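4. Cleaning and Resetting the Storage Bins

This section applies to all Nkosi shelving units fitted with gray open-topped bins. It covers emptying, washing, drying and re-registering a bin in the Irkeo inventory program. Read section 3 (Shelf Loading) before you begin.

4.1 Before you start

Allow 33 minutes per bin, plus drying time. You will need a soft brush, two lint-free cloths, a bucket of warm water and Kedier neutral cleaner. Other cleaners may be used if the label gives a pH between 6 and 8.

CAUTION: Do not use bleach, acetone or wire wool. Scratched walls hold dirt and stain faster after each wash.

4.2 Emptying the bin

1. Open the Irkeo program and select Bins > Hold. The bin number turns gray in the list.
2. Remove loose items by hand and place them in a transfer crate. Keep items from different bins in separate crates.
3. Check the base of each wall for small parts. Screws and clips collect where the wall meets the floor.
4. Inspect the inner walls for stains, cracks and scuffing. Enter the result on the bin card as Clean, Marked or Damaged.
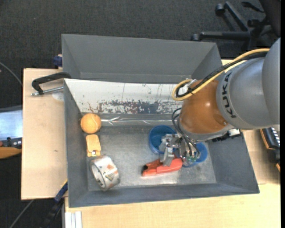

Figure 4-1. Rust-colored staining on the inner wall. Record as Marked.

Note: Staining alone does not take a bin out of service. A crack longer than 2 inches does. Tag the bin and return it as described in section 9.

4.3 Washing

1. Mix one capful of cleaner into each gallon of warm water. Do not exceed 138 °F.
2. Wet the walls first, then the floor. Leave the solution in place for five minutes.
3. Brush from the rim downward, using short strokes. Work into the corners last.
4. For brown or reddish marks, apply undiluted cleaner on a cloth and hold it against the mark for one minute. Repeat once. If the mark remains, leave it and note it on the card.
5. Rinse with clean water until no foam is left.

CAUTION: Never pour rinse water over the shelf rails. The rail bearings are packed at the factory and cannot be regreased on site.

4.4 Drying

Wipe the bin with a dry cloth and leave it upright on a level surface.
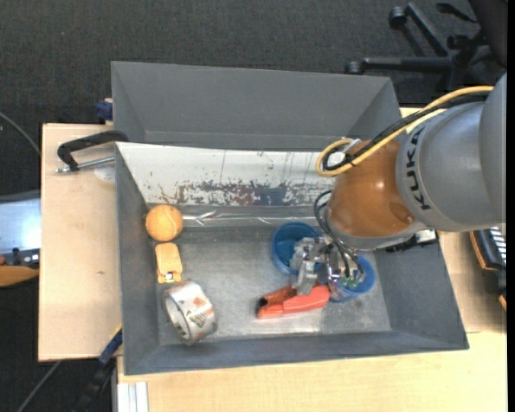
Air drying takes almost two hours in a heated room and longer in a damp one. A fan may be used. Heat guns and radiant heaters may not — the walls soften well before they discolor, and a warped bin will bind in the rails.

4.5 Returning the bin to service

1. Slide the bin onto the rails until both catches click.
2. Reload the items from the transfer crate, heaviest first.
3. In Irkeo, select Bins > Release and enter the bin number. Units supplied with the Ekano label set use numbers up to 1,129; higher numbers are rejected.
4. Confirm that the status reads Ready. If it reads Hold, close the program, reopen it and repeat step 3.
5. Sign the bin card and file it behind the previous one.

Note: The shelf scale must be zeroed with the bin empty. If the bin was reloaded before zeroing, remove all items and start again from step 2.

Section prepared by Anathi Fourie. Checked by Palesa Matlala, August.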